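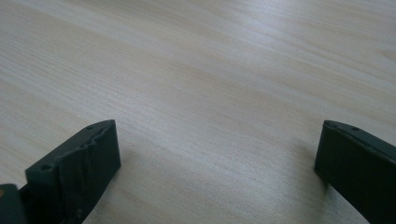

The quietest room in Prelville is behind a tire shop. You go past the stacks of retreads, through a door marked STAFF, up eleven steps and through a second door that weighs as much as a pony, and then your ears begin to complain. Most people clear their throat at this point. Sipho Ngubane, who has owned the room for most of his working life, says he can tell a singer from a banker by whether the throat-clearing is in tune.

Ngubane makes sound effects for radio drama, a line of work he describes to customs officers as "consultant." He does footsteps, doors, rain, soup, horses and the particular sigh of a man getting up from a low sofa. His current job is the second season of Davumlow, a serial about a coastal town where the ferry has stopped running and everyone is too polite to mention it. The scripts are mostly weather and silence, and both of them are his department.

"Writers love silence," he says. "They type it in one word. Then I have to go and get some."

Silence, in the trade, is a product. Every room hums in its own way, and if you cut a recording down to actual nothing, listeners reach for the dial to see what broke. So Ngubane keeps a library of quiet. There are 285 recordings in it, each one a different place doing very little: a chapel, a parked bus, a kitchen at four in the morning, the inside of a wardrobe with coats and the inside of the same wardrobe without. He plays me both wardrobes. I nod in what I hope is an informed way.

The library was begun by the previous owner, who opened the studio in 1967 to record jingles for a furniture warehouse and stayed open, as far as I can make out, through stubbornness. The old man's labels are still on the shelves in brown ink. One says "hall, sad." Another says "hall, sad, better." Ngubane has moved all of it to hard drives and kept the labels, which he regards as the superior search engine.

The microphones are less romantic. There is a good one, a very good one, and one held together with dental floss that gets used more than the other two. The very good one cost more than his van and sulks in damp weather. He records nearly everything up close and slightly off to one side, a habit he picked up from a drama producer who could not stand the sound of lips.

What he will not do is download things. The big effects collections can give you 4000 doors before lunch, and he has been through a fair number of them. His objection is that they are all doors in general. The door in episode three of Davumlow is opened by a woman who has been told her brother is inside and does not believe it, and he spent an afternoon on that handle. I ask him what disbelief sounds like on a handle. He goes and gets one out of a drawer and shows me, and I am annoyed to report that I heard it.
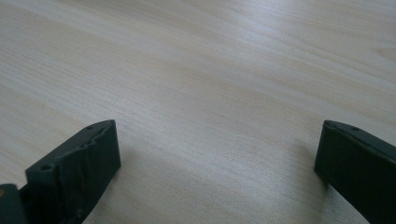
The dog in the budget

Chow is a large, slow dog of no special breed and has appeared in more radio plays than most trained actors. He has played wolves. He has played a bear, pitched down, and in one regrettable children's series he played the sea. His fee is cheese. It is in the budget as "catering, misc.," and the broadcaster's accountants have queried it twice.

For Davumlow he was asked to walk across a wet deck, and declined. The deck was a sheet of old flooring with a bucket of water over it, and Chow looked at this arrangement the way you would look at a hotel bathroom. In the end Ngubane did the walk himself with his fingertips in a pair of leather driving gloves. The dog got the cheese anyway.

I was there for the mixing of the last episode, which has 158 separate sounds in it, not counting people. Most go by without being noticed, and he would be upset if they didn't. He worked with the lights off and his shoes off, nudging a gull to the left, and then a little more to the left, and then back. A gull, he told me, can ruin a marriage scene. At one point he played me two versions of a kettle and asked which I believed. I chose the second. It was a recording of the floss microphone falling over, slowed down.

A rival outfit, Wavholm, has offered to buy the library. They do mostly phone games and have an office with a slide. Ngubane went to see them in April, listened to the pitch, and spent the meeting admiring their air conditioning, which he said had a beautiful low note with a rattle on top. He turned the offer down. He did ask if he could come back some evening with a microphone, and they said yes.

More in Sound & Stage

The last piano tuner on the ferry route
Why every podcast starts with a sigh
Reading aloud for a living, and what it does to your knees
Letters: more on the great applause debate

Contact the editors | Subscriptions | Copyright, all rights reserved | Back to top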